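News from the Lunch Bench: Teaching by Hand at Nekeden

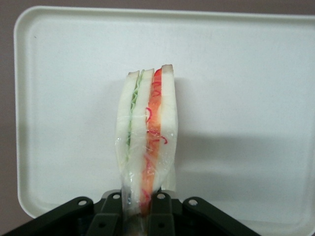 How the sandwich project came about

Those of you who have been reading since August will remember that we promised a proper update on the packing work once there was something to tell, and then the fall got away from us, as it does. So pour yourself a coffee, because there is a fair amount to catch up on.

The short version is that we are teaching an arm to pick up a wrapped sandwich and put it where it belongs without squashing it. The longer version begins with Annunziata Carbone, who joined us after many years on the packing line at Rizzi and who has, I think it is fair to say, the gentlest hands in the building. When we first talked about the job, the plan was to write out the motions one by one - close to this width, lift to that height, move over, let go. Annunziata listened very politely and then asked if she could just show it instead. That question has more or less set the course of our year.

Two ways of showing

We have been using two methods, and people who visit always want to know which is better, so I will do my best.

The first is hand guiding. You stand beside the arm, set it so the joints go slack, and take it by the wrist and walk it through the job while it records. It feels a bit like helping a child write their name. New people take to it quickly, and it is a lovely way to get the big movements right, such as how to come in toward the sandwich and how to swing clear of the tray rim afterward. The trouble is that your own arm is in the way a good deal of the time, and squeezing the fingers shut with one hand while steering with the other takes some practice.

The second is remote control. Annunziata sits at the Fandby station, a desk with a pair of handles, and the arm copies what she does. She watches through the small camera at the wrist, so she sees the fingers and whatever is between them and very little else. It took her a while to get used to this (she said it was like making lunch through a mail slot), but the recordings are much smoother, and we now do nearly all of the gripping work this way.

What makes a sandwich hard

I had assumed, before any of this, that a sandwich would be one of the easier things to hand to a machine. It is a familiar shape and it isn't going to roll off anywhere. But three slices of white bread with filling between them will give wherever you press, and the plastic wrap has ideas of its own. It gathers into folds between the fingers, and the folds catch the light, and a fold can look to the camera very much like an edge worth grabbing.

Annunziata holds hers low, at the base, and keeps it standing on end so the layers run up and down. She will close the fingers, wait a moment, and then close them a tiny bit more. We did not ask for the pause. She does it because that is how she learned to do it at Rizzi, and we have left it in every recording. A slight lean is fine by us, too. If every demonstration were perfectly straight, the arm would have no idea what to do with a crooked one.

Where we are now

As of 2025-12-21 we have 1284 recordings saved, and the goal is 2000 before we train the next version. Another 205 were set aside, most of them for dropped or badly pinched sandwiches. We are keeping those in their own folder, as Avska, who wrote our training software, would like us to try using a few of them as well. I will let you know how that goes.

We would also love some more hands. Everyone so far has picked up Annunziata's habits, and it would do the arm good to see how other people go about it. You do not need to know anything about robots. A session at the Fandby station lasts 2 hours with a break in the middle, and she will sit with you for the first part and talk you through the handles. Please wear short sleeves or roll them up if you want to try the hand guiding, and leave bracelets and watches in the tray by the door.

To put your name down, reply to this newsletter or leave a note at the front desk. The sign-up sheet for the new year is already out, and the morning sessions are filling faster than the afternoon ones.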